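Irkbridge bench 2, notebook, March
Entry by V. Kos, copied to Kilian and Fotis

Went through the handling rules for the processor task again before starting the next block. The old sheet ran to 34 lines and people were reading the first page only. Cut down to what we actually check at the bench.

Grip. Edges of the chip only, one pad on each of two opposite edges. No pad contact on the lid or on the underside. Closing force stays at the low preset and is not to be raised to cure a slip. If it slips, stop, wipe the pads with IPA, inspect both for nicks, retry once, then log it.

Speed. 200 mm/s in free space, crawl speed for the last part of the approach. Euan wants the changeover set by distance from the panel and not by operator judgement. Agreed, he is writing it into the Wendley config.

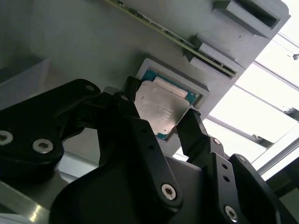 Alignment. Chip square to the recess before any contact with the rim. Correct the angle while still clear of it. A chip that lands on the rim is lifted straight off and re-presented; no dragging it sideways until it drops. Žofie points out that the drag often succeeds, which makes it a bad habit to have in the logs. Any run with a drag gets marked as a fault even if the chip ends up seated.

Wrist camera. Check exposure at the start of each block. Glare from the window side changes through the afternoon, so the check is repeated at 14:00. Blind down if the recess edge is hard to make out on the monitor.

Static. Strap on for anyone loading chips by hand. Mat earth tested at start of shift, initials on the card. Card had two gaps last week, one of them mine.

Fault labels. Four only: slip, rim contact, drag, abort. Free text goes in the notes field. The Sugden export drops anything else without a warning, found out while going over run 745 with Fotis.

Pads. Change at 2000 cycles or at first visible wear. Current pair nearly there, spares in the drawer under the controller.

Open: Kilian to decide whether an abort before contact counts towards the pad total. I say yes if the pads closed on a chip. Brarneo still have to send the revised drawing for the board holders, chase after lunch.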